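A mesa, o cesto e as compras de maio

Há meses que ando para escrever sobre a forma como arrumo as compras cá em casa, e vou adiando sempre, porque me parece um assunto demasiado pequeno para um texto inteiro. Mas depois lembro-me de que este blogue vive justamente de assuntos pequenos, e que o texto sobre o armário das toalhas continua a ser dos mais lidos. Portanto, cá vai.

Quando me mudei para Ornadville, a cozinha tinha uma bancada minúscula e uma despensa funda, daquelas em que as coisas entram e só voltam a ver a luz quando já passaram do prazo. Durante muito tempo chegava a casa, pousava os sacos no chão e ia enfiando tudo onde cabia. Cheguei a ter 2 frascos iguais abertos ao mesmo tempo, um em cada prateleira, e nem sequer era uma coisa de que gostasse muito.

O que mudou tudo foi a mesa. Passei a pousar as compras em cima dela antes de guardar fosse o que fosse, e a usar um cesto de plástico, dos de supermercado, em vez dos sacos de pano que tombavam para o lado e deixavam fugir as laranjas. O cesto fica direito, tem as paredes abertas em pequenos retângulos, e consigo espreitar o que está no fundo sem tirar o que está por cima. Parece pouca coisa, eu sei, mas para quem tem o hábito de se esquecer do que comprou faz muita diferença.
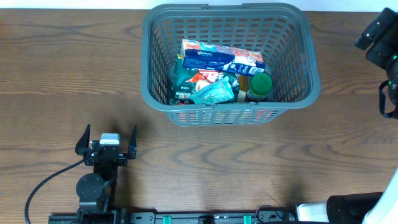
O cesto cinzento em cima da mesa, com os Kleenex por cima de tudo.

A caixa de lenços vai sempre no fim, atravessada, por ser leve e não esmagar nada. Os pacotes de snacks e as embalagens moles vão por baixo dela, e os frascos tento pô-los de pé, encostados a um lado – o da tampa verde ficou à direita, bem comportado. Nem sempre consigo esta ordem toda! Há dias em que atiro tudo lá para dentro e seja o que for.

Depois vem a parte de que mais gosto, que é esvaziar o cesto com calma, de preferência ao fim da tarde e com o rádio ligado. Começo pelo que vai para a casa de banho e para o quarto, para não ficar a ocupar a mesa, e só a seguir abro a despensa. Os pacotes ficam à frente, na prateleira do meio, e os frascos vão para a de cima, com os mais antigos puxados para a beira.

A mesa merecia um texto só para ela. Comprei-a em segunda mão em Bradumcombe, e o que me convenceu foram os veios escuros da madeira, muito marcados. De vez em quando passo-lhe um pano quase seco, no sentido do veio, e fico ali um bocadinho a olhar.

Para a próxima conto-vos como resolvi a gaveta dos panos de cozinha, que é outra novela. E se tiverem algum truque para frascos em prateleiras fundas, deixem nos comentários, que eu ainda não acertei com a de baixo.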